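Against the gripper league table

Every few weeks somebody sends me a comparison chart. It has grippers down the side, usually five or six of them, and across the top there are columns for payload, stroke, closing force, cycle time and price. One column is shaded green. The green one is the product of whoever paid for the chart, and I am asked whether I agree with it.

I don't agree or disagree. I don't know what the chart is about. I can tell that the Onora pads close with more force than the Cistia ones, and that the Cistia ones open wider, and I could have learned both from the data sheets in the time it takes to drink a cup of tea. What I can't tell is which of them I would want on the end of an arm in a room where people live, and that is supposed to be the market they are all chasing.

I have been testing end effectors for other people's projects long enough to have been wrong in both directions. I once wrote that soft fingertips were a fad and had to eat it. I also recommended a wrist camera to a client on the strength of a very good demonstration, and that camera spent the following May in a drawer. So take what follows as the grumbling of someone with a record.

The bench problem

Bench tests are done on benches. I realise how that sounds, but look at the benches. They are matt, flat, evenly lit and the colour of porridge. The object is a foam cube or a tin. The operator has done the pick so many times that the arm might as well be on rails. Clokbridge, whose test protocol gets copied a great deal, asks for 200 repeated grasps of the same object from the same starting pose, and the score is the percentage that succeed. You can get a very high score that way. You can get it with fairly poor fingers, too, if you choose the cube.

Move the same fingers into a sitting room and the first thing to go is the surface. People like shiny tables. They like stone, or something printed to look like stone, and they put clear plastic on top of it and never think about it again. I have stopped being surprised at how badly that goes for a camera sitting a hand's width from the table. The picture is full of glare, and the thing you most need to know about, the near edge of something transparent, is only a few rows of glints.
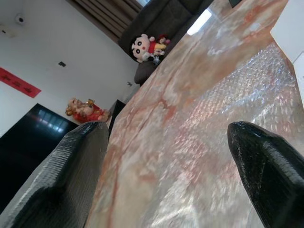 What a wrist camera is good for

The makers' answer to all this is the wrist camera, and I am less convinced by it than I am meant to be. A camera down at the fingers gives you the last stretch of the approach, where the head camera is often blocked by the arm itself. Fine. I would not go back to working without one. But look at what it spends its pixels on. Two black fingers take up the bottom corners. There is bubble wrap over polished marble patterning, both of them throwing light back. The rest is sofa, curtain, wall and ceiling, at an angle no human being would choose to look at a room from, with a doll lying on the cushions and a ceiling camera up in the corner.

Now, a learned controller is supposed to cope with that, and the sales line is that the variety does it good. Perhaps it does. I have seen the claim made far more often than I have seen it tested. What I would like is a plain experiment: same arm, same room, same task, wrist camera at three different mounting angles, results published whichever way they fall. Hrytsenko came closest in their trial of wide lenses, and even there the angle was fixed after the first session and the write-up gives it one line.

Black fingers are another habit I would like somebody to defend. They hide scuffs in the brochure. Against a dark sofa or a dark cabinet they also give the vision system less to go on, and in most homes I have worked in there is at least one large dark thing. When I raised this with a supplier I was told that colour was a cosmetic option, available at extra cost. A fingertip whose outline can be found reliably by its own camera seems to me worth more than another millimetre of stroke, and I have yet to see a column for it.

Cables, or the thing left out of the drawing

Product drawings of grippers have no cables. The housing floats in white space, clean on all sides. Then the box arrives, and there is a lead to plug in, and that lead has to go somewhere while the wrist turns and the arm reaches and the whole lot goes down towards the floor.

I spent more of this year on cable routing than on grasping. It isn't glamorous and no one will ever fund it under its own name. Too tight and the connector takes the load. Too slack and you have a loop standing up off the hand, ready to catch on the first chair arm or bag strap it meets. Ordinary rooms are full of things that stick out at exactly that height. On a bench there is nothing to snag, so the bench score for a tidy cable and an untidy one is the same.

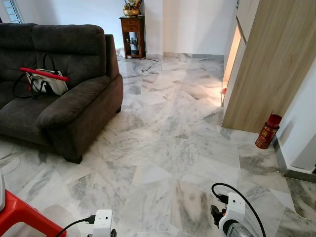
Both grippers low over the floor, with a black cable looping up from the right-hand one and another sweeping away from the left.

If I ran a league table, the cable would be in it. I would put down the height of the loop with the wrist level and again with the fingers pointing down, and I would want to know whether the plug leaves the housing at the side or the back. A side exit costs you clearance on every narrow reach. Go through a doorway or between a sofa and a stool with one of those on each arm and you find yourself driving the width of the plugs and forgetting about the hands.

Floors deserve a line as well. Polished stone is lovely to live on and tiresome to work over. It carries highlights that slide about as the head moves, and the crazy-paving kind adds joints running in every direction, so that an edge detector has plenty to be excited about before there is any object at all. I am told depth cameras solve this. Mine have tended to leave holes exactly where the bright patch is.

Two of everything

The present fashion is for a matched pair of arms with a matched pair of grippers, and a camera on each as well as one on the head. I have no quarrel with two arms. Bags, lids and anything that unfolds are miserable with one. Think of a handbag with floppy straps: one hand to find the strap, another to stop the whole thing sliding along the seat.

But why a matched pair? A person has two similar hands because that is how we come. A machine could have a broad soft grip on one side and a thin stiff one on the other, and for a great many household jobs I suspect it would do better. The reason given to me, more than once, is that identical hands make the control software simpler and the spares cheaper. Those are real reasons. They are reasons for the builder, though, and they should be priced as such in any comparison that claims to be on behalf of the user.

I tried mixing a Cistia and an Onora on one frame for a client who was patient enough to let me. I won't pretend the numbers were clean. The two report force in different units, and one of the drivers dropped out whenever the other was updated. Of 60 attempts at a set of ordinary pick-and-hold jobs, 21 had to be thrown away for reasons that had nothing to do with grasping. What was left was encouraging and far too little to publish, and I mention it here only so that someone with a better budget might have a go.

What I would ask for

Stop scoring the cube. Choose a handful of rooms that belong to somebody and leave them as they are, with the plastic sheet on the table and the toys on the sofa. Report the failures in words before you report them as a percentage. A gripper that fails by letting go is a different purchase from one that fails by hanging on, and a single score hides which one you are buying.

Write down the lighting, too. A low sun through a half-drawn curtain can undo a good morning's calibration, and I have read long reports that never say whether there was a window.

And give the price of the whole arm end, with the bracket, the lead, the spare fingertips and the hours it took to get the camera to agree with the controller. The last unit I fitted was listed at 1145 and that figure bought me a hand in a box. I've no objection to paying more than the list price for something that works. I do object to a chart that shades it green on the strength of the list.

I will be sent another one before the month is out, I expect. If it has a column for cables I'll read it through to the end.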